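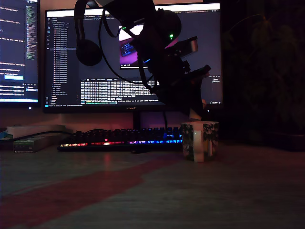

A white cup and code on the monitor at one of the upstairs desks in the Honderetti building.

Filed under: Places / Old Buildings / Day Trips

A morning at the Honderetti building, Nerkberg

The old Honderetti thread works in Nerkberg opens its doors to visitors one day each February, and this year I finally got a place. I took the early train to Gerkbridge and changed there for the branch line. The walk from Nerkberg station follows the canal and takes 20 minutes if you don't stop to look at the lock.

Honderetti made sewing thread here for three generations and then closed. The building stood empty for a long time. When the Hegazy company bought it, the roof over the north end had fallen in and there were trees growing on the second floor. It is now rented out as workspace, with a bakery and a bike repair shop at street level.

Our group met in the yard at 9:30. The guide was Essam Erraji, who worked on the renovation as site manager and still looks after the building's upkeep. He started outside with the brickwork. The front wall is original up to the third row of windows. Above that it was taken down and laid again with the same bricks, cleaned by hand. You can see a slight change in the color of the mortar if you stand by the gate.

The boiler house comes next. The boiler itself was sold for scrap before the sale, but the iron doors and the coal chute are still there. The room is used for storage now and smells of paint. One woman in our group had an aunt who worked in the winding room, and she wanted to know which door the workers came in by. It was the small one on the canal side. The big arch on the street was for wagons and for the owners.

From there we went up the main stairs. The stone treads are worn down in the middle, and the fire inspector wanted them replaced. In the end they were turned over and relaid with the flat side up, which took a crew of four most of the summer. The handrail is new. I thought it was a bit thick for the stairs, but Erraji said the height and grip are set by code.

The second floor was the winding room and is the best part of the tour. It is one long space with cast iron columns down the center and windows on both sides. The floor is maple, and it still has dark patches where oil dripped from the machines. Hegazy had it sanded once, lightly, and left the patches alone. Low partitions divide the room into work areas, and the ceiling is open to the beams. Several people asked about noise. There are felt panels between the beams, painted the same off-white as the plaster, and they do a decent job.

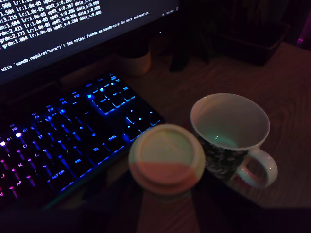 Backlit keys at a desk, Honderetti building.

Heating is the weak point. The windows are single glazed because the town would not allow new frames on the canal side, so the tenants have a second inner window that slides across. Stijn De Bruijn, who rents a corner on the third floor and binds books there, told us he keeps a sweater at work all year. He likes the light, though, and has no plans to leave. He showed us a ledger from the thread works that he is repairing for the town archive. The entries I could read were for dye and string, and one for 200 paper cones.

We finished in the attic, where the old hoist wheel is still bolted to the roof frame. Visitors go up in twos because of the ladder. The view goes over the canal to the rail yard and, on a clear day, to the hills past Gerkbridge. It was not a clear day.

Lunch was soup and rye bread at the bakery downstairs. There was a line, but it moved quickly.

Practical notes

The tour lasts two hours and there is a good deal of standing. Groups are limited to 30 people, and you sign up at the town library in person or by phone. There is an elevator to the third floor, but not to the attic or the boiler house. Wear flat shoes - the yard is still cobbled. Parking on the street is by permit only, so use the lot behind the station. Photos are fine in the shared areas and on the stairs.

The branch line runs once an hour outside of rush hour. I missed my train by 2 minutes and waited on the platform, where there is a bench but no shelter.

Print this page | E-mail this page

More from Day Trips
The lock keeper's cottage at Gerkbridge
Two small museums for a rainy Wednesday
Walking the Nerkberg canal from end to end
What is left of the dye works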